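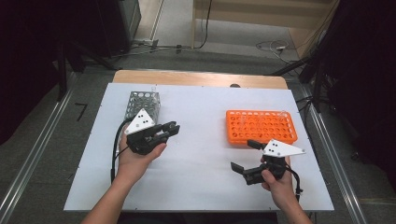
Test tube task, two hand-held grippers, metal rack on the left and orange rack on the right.

Recording hand-held gripper demonstrations: test tubes and racks

Last updated 19/07/2025 by Zyanya Barrera

This page covers how to record a set of two-handed demonstrations with the Grasholm hand-held grippers. It uses the test tube task as the worked case, but most of the steps are the same for any tabletop task. You should already have the recording software installed and both grippers paired. If you haven't, do the Jallance setup page first and come back.

What you need

A table you can stand at comfortably, with the white board on top
Left and right grippers with their marker plates fitted
The head camera, charged
One metal mesh rack and one orange plastic rack
Clear test tubes, plus spares
A soft cloth
The session sheet, printed or open on a second screen

Step 1. Set up the board

Put the white board flat on the table and check that it doesn't rock. Wipe it down. Dust and fingerprints don't matter much, but tape residue does, as the racks catch on it and shift halfway through a take.

Place the metal rack towards the back left and the orange rack to the right. You don't need to measure. We want the positions to vary from take to take, and people who measure end up putting everything in the same spot all day.

Leave enough space between the racks for both grippers to meet without touching either one. A hand's width is plenty.

Step 2. Check the plates and cables

Each gripper has a white triangular plate on top with three black dots. The tracking depends on those dots, so look at them before every session. If one is scratched or has a smear of glue on it, swap the plate. Don't touch it up with a marker. Hermenegildo tried that in May and we lost 38 takes to a dot that was slightly too big.

Push the plate gently from the side. It should not move. If it does, tighten it and run the calibration again.

Run each cable down along the hand and off the near side of the board. Cables that cross the middle will sooner or later hook a tube. Give yourself enough slack to reach the far edge of the board with either hand, then try it.

Step 3. Put on the head camera

Stand where you plan to work and look down at the middle of the board. Open the preview. Both racks and both plates should be in view with some table showing beyond the board. If the far edge of the table is missing, tilt the camera up a little. If your forearms fill half the view, step back.

Keep your head fairly still while you work. Small movements are fine and even useful. Large ones, such as looking over at the screen to see the timer, will spoil the take.

Step 4. Calibrate

1. Hold both grippers over the board with the plates facing up.
2. Press Calibrate in the recorder and wait for the tone.
3. Open and close the left gripper fully three times, then the right.
4. Touch the finger tips together over the centre of the board.
5. Wait for the second tone.

If the second tone doesn't come, the usual cause is a plate tilted away from the camera. Level your wrists and start again from 1. Do this at the start of the session and again after every break.

Step 5. Record a take

Start with both grippers open and resting just above the board, fingers pointing in towards each other. Press the pedal. Count to two in your head, then begin.

For the transfer task, pick up one tube from its starting rack, pass it to the other gripper over the middle, and set it down in a free hole in the second rack. Go back to the starting pose, count to two again and press the pedal to stop.

Some points on technique:

Grip tubes in the upper third. Lower than that and the fingers hit the rack on the way in.

Move at the speed you would use if you were a bit tired. Fast takes blur, and very slow ones teach the model to hesitate. Takes can run up to 56 seconds before the recorder cuts them off, and most should finish well before that.

Keep the plates facing up as much as you can. You will want to roll your wrist to get around the front edge of the orange rack. Come at it from the side and the dots stay visible.

If you miss a hole, correct it and carry on. Those takes are worth keeping — the policy needs to see what a recovery looks like. Mark them R on the sheet.

If you drop a tube off the board or knock over a rack, stop and mark the take X. Don't delete it yourself.

Step 6. Change things between takes

After each take, change at least one of these: which hole the tube starts in, where a rack sits, the angle of a rack, or which hand starts. Every tenth take, change all of them. Write the starting hand in the second column of the sheet (L or R). It gets forgotten more than anything else on this page.

Step 7. Check and upload

Open the session in Espinoza and play every fifth take at double speed. You are looking for dropped tracking, which shows as a red bar under the timeline. A short gap is fine. If the bar runs through a grasp or a handover, flag the take.

Then upload to the test tube folder and put the session sheet in with it. Sessions without a sheet go back to the person who recorded them.

How many takes are enough?

The first model we trained on this task used 436 takes and was poor at handovers from right to left, mainly from a shortage of right-hand starts. The current set has 549, with the starting hands better balanced, and handovers have improved. Placing into the end holes of the orange rack is still weak, so please use those holes more often than feels natural.

Common problems

Red bar the whole way through: the recorder is tracking the wrong plate. Check that left and right haven't been swapped.

Gripper width stuck on one value: unplug the cable at the gripper end, plug it back in and recalibrate.

Tube slips in the fingers: clean the finger pads with the cloth. If it keeps happening, replace the pads. Spares are in the drawer marked Clitura.

Rack slides when you push a tube in: you are pushing too hard, or the tube is on an angle. Line it up and let go slightly early.

Questions about the recorder go to Hermenegildo Sandoval. Questions about the task list or the sheets come to me.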